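Notebook, February — stainless cleaning trial, Drendville kitchen

Carrying on from the January pages. Still trying to settle which descaler we put in the Drendville order before the canteen opens again, and whether the Scanlon powder is worth the extra mixing.

Made up two fresh batches at 9.40. Scanlon at 39 g in 800 ml of warm tap water, and the Skelent liquid neat, 500 ml in the spray bottle. The Scanlon took a long stir and left grit at the bottom of the jug, same as last time. Strained it through a coffee filter before using it. Should have written that down in January, as the scratches on test plate B may have come from the grit and have nothing to do with the cloth.

Test plates first. Limescale grown on all of them from the hard tap, dried overnight on the rack. Skelent shifted the thin scale in one wipe but went streaky as it dried, and the streaks needed a second rinse. Scanlon slower, five minutes' dwell, no streaks. On the thick ring round plate D neither did much. A second go with Scanlon softened it enough to lift with a plastic scraper.

Smell: Skelent is strong in a closed room. Had the door open for most of the morning. Gloves on for both, the Scanlon stings in a cut.

Weighed plate D again after drying, 685 g. No starting weight for it in the book, so that figure is no use by itself. Weigh before AND after next time.

Still to cover are the welded corners and the folded edges, where scale builds up and a flat plate tells us nothing. The underside too — drips run back along it and dry there.
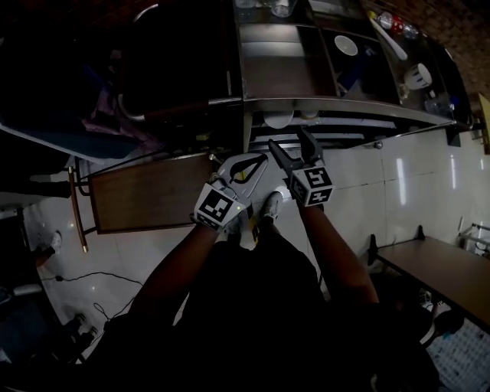 Stainless counter unit, February.

Next:
— repeat plate D with Scanlon, ten minutes' dwell
— softer cloths, the blue ones shed
— ask Drurnura for the price on the larger tub, and whether it comes without the grit
— new label for the Skelent bottle, the ink has run

Filter papers nearly gone.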